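**Interlibrary loans at Flurnthorpe are changing – a thread** (1/10)

I work the circulation desk and get asked the same things a lot, so I'm putting the answers in one place. 2023-05-14

2/ Requests now go through Rilteo. The old paper slips stopped in April. If you handed one in before then, it's been keyed in for you and you don't need to redo it.

3/ You need a full membership. Temporary cards (the yellow ones) can borrow from our shelves but can't request from other libraries. Bring proof of address to the desk and we'll upgrade you while you wait.

4/ Limit is 18 active requests per card. A request counts as active until the book is back with us, so returning things early frees up a spot.
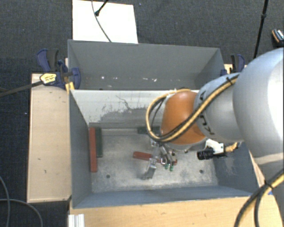 *KUKA arm with its gripper down in a grey bin.*

5/ Loan period is set by the lending library, so check the paper band on the cover. Please leave the band on. Wasemthorpe usually gives four weeks, Mollah gives three and doesn't renew.

6/ Journal articles come as PDFs to your email. Limit of 33 pages per request. If it's longer, put in a second request and write "part two" in the notes field, or Debashish Howlader will think it's a duplicate and cancel it.

7/ We had 442 requests last month and about 200 were for books already in our own catalogue. Search there first – a local hold is faster and doesn't use up your limit.

8/ Things we can't get: anything published in the last six months, reference volumes, most video games. Microfilm is possible but you have to read it here, on the machine beside the local history shelves.

9/ Lucía Ibarra asked about large print. Yes, same form, tick the format box. Talking books too. Uliana Holovko looks after home delivery if you can't get in to pick up.

10/ No charge for standard requests. Overseas loans have a fee and we'll phone you with the cost before ordering. Replies are open, but please don't post your card number.

Edit to 5/ – Piyumi Mondal at Mollah says they will renew once if there's no queue. Ask us before the due date.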